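Florulholm faltet wieder

Stand: Dezember, 16.40 Uhr

In Florulholm wird seit Anfang des Monats ernsthaft darüber verhandelt, wie man eine Plastiktüte faltet. Der Versandladen Preleo in der Stadgate, der Tee, Lampenzubehör und allerlei Geschenkartikel verschickt oder über den Tresen reicht, hat seinen Kunden angeboten, gebrauchte Tragetaschen zurückzubringen. Die Kunden haben das Angebot angenommen, und zwar in einem Umfang, mit dem im Laden keiner gerechnet hatte. 770 Tüten lagen nach der ersten Runde im Hinterzimmer, die meisten davon in dem Zustand, in dem Tüten eben aus Manteltaschen kommen.

Eine Tüte, die schon einmal Einkäufe getragen hat, kann das ohne Weiteres noch ein paarmal tun. Sie muss nur vorher wieder flach werden, sonst passt sie weder in die Ablage unter der Kasse noch zur Laune der Person, die dort in der Vorweihnachtszeit steht. Also wird am Packtisch gestrichen, gezogen und gelegt. Die blauen Tüten gelten dabei als die schwierigen. Sie sind dünn, knittern beim bloßen Hinsehen und neigen dazu, sich beim Glätten an den Henkeln zu verdrehen.

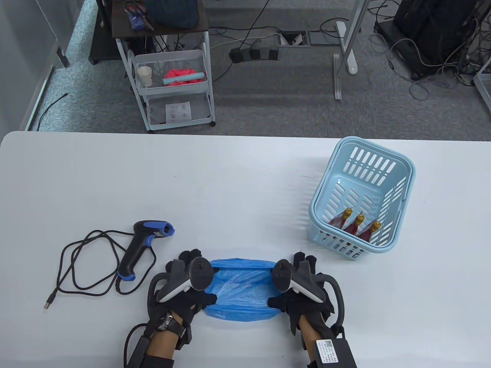 Was passiert mit Tüten, die ein Loch haben?

Sie werden aussortiert und gehen gesammelt in die Verwertung. Kleine Risse am Henkel führen ebenfalls zum Ausschluss, Knicke und Falten dagegen nicht. Auch Tüten anderer Geschäfte nimmt Preleo an, sofern sie sauber sind. Bei der ersten Durchsicht fielen 136 Stück heraus, darunter mehrere, in denen sich noch Kassenzettel befanden, und eine mit einem halben Päckchen Hustenbonbons. Die Bonbons liegen an der Kasse und können abgeholt werden.

Verantwortlich für das Ganze ist Hidayah Gunawan, die bei Preleo das Lager leitet und nach eigener Auskunft privat keine besonders ordentliche Tütenschublade besitzt. »Zu Hause habe ich eine Tüte voller Tüten, wie alle anderen auch«, sagt sie. Für den Laden hat sie trotzdem eine Regel aufgestellt. Die Tüte wird flach auf den Tisch gelegt, an beiden Enden gefasst und straff gezogen, die Luft mit der Handkante zum offenen Ende hin hinausgestrichen. Danach wird sie der Länge nach gelegt, bis ein Streifen entsteht, und der Streifen einmal quer. Mehr nicht.

Das »mehr nicht« ist umstritten. Eine Fraktion in der Belegschaft hält am Dreieck fest, jener Falttechnik, bei der aus der Tüte am Ende ein kleines, festes Päckchen mit drei Ecken wird. Das Dreieck sieht hübsch aus, lässt sich werfen und kostet Zeit. Gunawan hat es an einem ruhigen Vormittag mit der Stoppuhr ausprobiert und seither nicht mehr zugelassen, außer in der Mittagspause. Die Dreiecksanhänger weisen darauf hin, dass ein Streifen beim ersten Luftzug wieder aufgeht. Bei Preleo geht die Ladentür nach innen auf und schließt schlecht. Luftzüge gibt es also reichlich.

Gefaltet wird in Stapeln zu je 200 Stück. Die Zahl stammt aus der Zeit, als der Laden noch neue Tüten bei Tzavaras bestellte, dem Großhändler am Hafen, der sie in Kartons zu genau dieser Menge lieferte. Die Kartons sind noch da und werden weiterverwendet, allerdings passt in sie mit gebrauchter Ware deutlich weniger hinein. Gunawan spricht von einem »Erfahrungswert, den man hätte ahnen können«. Der Deckel wird inzwischen mit Klebeband überredet.

Bei Tzavaras nimmt man die Sache gelassen. Man habe Verständnis für jede Form der Wiederverwendung, heißt es dort auf Anfrage, und verkaufe im Übrigen auch Klebeband.

Neben den Tüten muss im Laden natürlich auch das normale Geschäft weiterlaufen, und das ist im Dezember reichlich vorhanden. Die Schachteln kommen aus dem Regal, werden eingebucht, eingetütet und an die Abholtheke gebracht. Wer eine Bestellung abholt, bekommt sie jetzt ungefragt in einer gebrauchten Tüte und auf Wunsch in Papier. Nach Papier wird selten gefragt. Häufiger kommt die Frage, ob man die eigene Tüte von neulich wiederhaben könne. Das ist nicht vorgesehen.
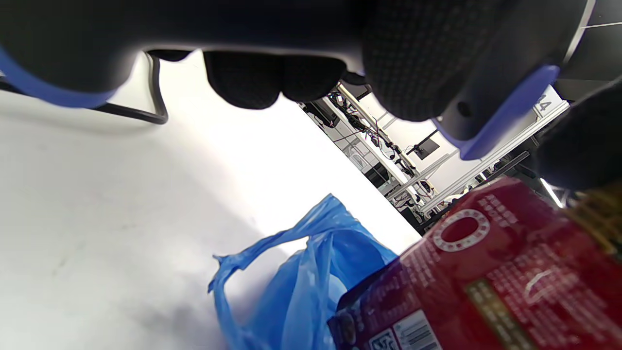
Ein Streitpunkt bleiben die Henkel. Nach der Regel sollen sie beim Glätten nach innen geschlagen werden, damit sich die Tüten im Stapel nicht ineinander verhaken. In der Praxis werden sie gern vergessen, und wer dann an der Kasse eine Tüte zieht, zieht fünf. Ein Zettel über der Ablage erinnert in Großbuchstaben daran. Darunter hat jemand mit Kugelschreiber »BITTE« ergänzt, darunter in anderer Handschrift »DANKE«, und seitdem hat sich der Anteil der eingeschlagenen Henkel nach Eindruck der Kassenkräfte leicht verbessert.

Auch die Kundschaft nimmt Anteil. Eine Anwohnerin aus der Stadgate bringt ihre Tüten bereits gebügelt, mit einem Geschirrtuch dazwischen und auf kleinster Stufe, wie sie an der Theke erklärte. Ein älterer Herr hat dem Laden seine gesamte Sammlung überlassen, nach Farben geordnet, und sich danach eine neue Tüte geben lassen, um die Zeitung nach Hause zu tragen. Im Lager wird seither ebenfalls nach Farben sortiert. Blau stellt den größten Stapel. Bei den durchsichtigen ist man sich nicht einig, ob sie überhaupt eine Farbe haben.

Zum Nachmachen in der heimischen Küche empfiehlt Gunawan einen glatten Tisch, trockene Hände und ein Gefäß, das nicht größer ist als nötig. Wer eine große Kiste nimmt, füllt eine große Kiste. Feuchte Tüten gehören zuerst über eine Stuhllehne. Von der verbreiteten Methode, alles in die größte vorhandene Tüte zu stopfen und diese an die Türklinke zu hängen, rät sie ab, räumt aber ein, dass sie seit Jahrzehnten funktioniert.

Die Annahme läuft bis zum Ende des Monats während der Ladenzeiten. Gebeten wird um leere, trockene Tüten ohne Kassenzettel. Wer selbst falten möchte, darf das tun und wird gebeten, den Streifen zu verwenden. Dreiecke werden angenommen, müssen im Lager aber wieder aufgemacht werden, was laut Gunawan 2 Minuten dauern kann, wenn jemand sich wirklich Mühe gegeben hat.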